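Foltard Shallow Tray, Green

Home > Storage > Trays and tubs > Foltard

The Foltard is a shallow rectangular tray for benches, tables and shelves. Customers use it for seedlings, wet boots, craft bits, screws and fixings, or as a place to put everything that would otherwise be spread across the kitchen table. It is moulded in one piece, so there are no joints for water or crumbs to get into.

We have stocked it since Barros stopped making their old potting tray. It is slightly deeper than the Barros and has a flatter base. If you have Barros lids at home, they will not fit.

Details

Material: polypropylene
Length: 700 mm
Finish: smooth inside, fine texture underneath
Sold: singly or in a pack of 4
Colours: green, grey
Lid: not available

The sides slope outwards a little, which lets the trays nest when empty. They do not stack when full. For stacking, look at the Stornier crate range, which costs more and takes up more room in the cupboard.

Using it

The tray will hold water but it is not sold as a drip tray for boilers or washing machines. Carry it with both hands when full. Wet compost is heavier than people expect and the long sides will bow if you lift from one end.

For seedlings, stand the pots straight on the base and water from below. Tip away whatever has not been taken up after half an hour. Drilling drainage holes is fine, though a drilled tray cannot be returned.

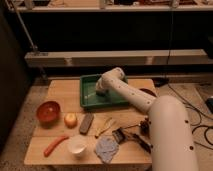
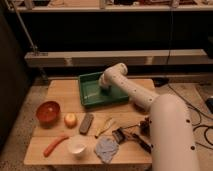

Both photos: green tray on a light wooden table.

Cleaning

Warm water and washing-up liquid. A soft brush gets soil out of the corners. Avoid scouring pads, as the inside marks easily and the scratches hold dirt. It is too long for most dishwashers. Bleach will dull the green over time.

Leave it out of strong sun when not in use. Trays kept on a south-facing windowsill all year will fade, and we do not replace them for fading.

Delivery and returns

Orders are packed at our Lendolov warehouse and go out by courier. Single trays are sent in a card sleeve. Packs come boxed. Unused trays can be sent back for a refund, and you pay the return postage unless the tray arrived damaged. Please keep the sleeve until you have checked the corners.

Grey is out of stock. The June delivery was short and most of it went to orders already placed. Email us if you want to be told when it is back.

Trade orders: the maker runs other colours to order from 2000 trays upwards. Contact Catarina Barreto in the sales office for a price.

Customer comments

"Bought two for the greenhouse and one for under the sink. Good solid tray. Would like it in a darker green." Khải Trương

"Fine for the price. The pack was hard to pull apart at first and I had to run warm water over the outside. No trouble since." Þórey Bundgaard

"Is the base completely flat? I want to put it on a glass shelf." Diễm Vi
Reply from the shop: Yes, there are no feet. The texture underneath is very fine but we would put a cloth under it on glass.

Page updated July 5, 2024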